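Participants wanted – household salt intake study, Brevham

Pultton is recruiting adults who cook at home at least four times a week. Participants weigh salt, stock and sauces before use and enter the readings in a paper diary. The study runs until February.

Applicants must live in Brevham and have no prescribed low-salt diet. Travel to the Dantas building is refunded on production of receipts. 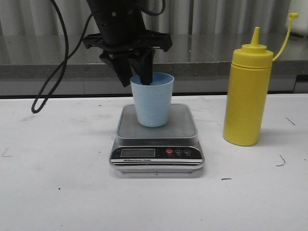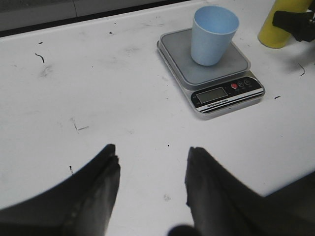

Digital kitchen scale on the table.

Payment is £280, made in two parts – the second on return of the complete diary. Diaries with gaps of more than three days are not paid in full.

Apply in writing to Edileuza Peixoto, study office, by 9th August. State your age and the number of people in your household.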